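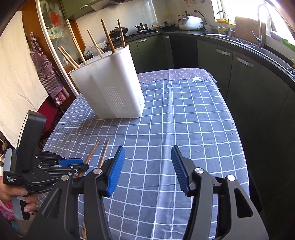
Trosstead Level Pack

Genre: Puzzle, racing
Perspective: Top-down
Game: Okia
Made by: Pravesh Mabuza
Testing: Poppy Rudd, Rory Skinner
Version: 2
Last change: June 9, 2025

What it is

This pack adds 30 new tracks to Okia, the small boat racing game by Mellier. You need the full game. The demo does not read the levels folder, so the pack will not show in the menu there.

The tracks are set on canals and in a harbor. The first ones are easy and have wide turns. After the lock gates the difficulty goes up fast, and in the harbor you must plan where to use your boost. I like slow and exact driving more than speed, so please expect many narrow places.

How to install

Close the game. Copy the folder "trosstead" into "levels" in the place where you installed Okia. Start the game again and choose Extra Cups. If you have version 1 of the pack, delete it first – the old track names stay in the list and the game can crash when you pick one.

Your saved times from version 1 are not kept. I am sorry for this, but the file format is different now.

Playing with a friend

Split screen works for 2 players on all tracks. Online play is not tested. Rory tried it one evening and the boats were not in the same place on both screens, so I do not recommend it for now.

Known problems

In Marsden Lock the computer boats sometimes wait at the gate and do not move again. Restart the race.

The music stops after the second lap in Night Harbor. I could not find the reason.

With a keyboard, reverse and boost together do nothing. A gamepad is fine.

The counter in the menu stays at 99 percent, also when you have every medal. It should say 100.

Changes in version 2

New water color in the harbor. Shorter fences in the first cup. Checkpoints are bigger, after a good suggestion from Poppy. The German menu text was corrected by Sandra Tunstall.

Use

You can share the pack and change the tracks, but please keep this file with it. The boat horn sounds are by Malcolm Fothergill and may not be sold. A next version is planned for August, with a winter cup if I finish the ice.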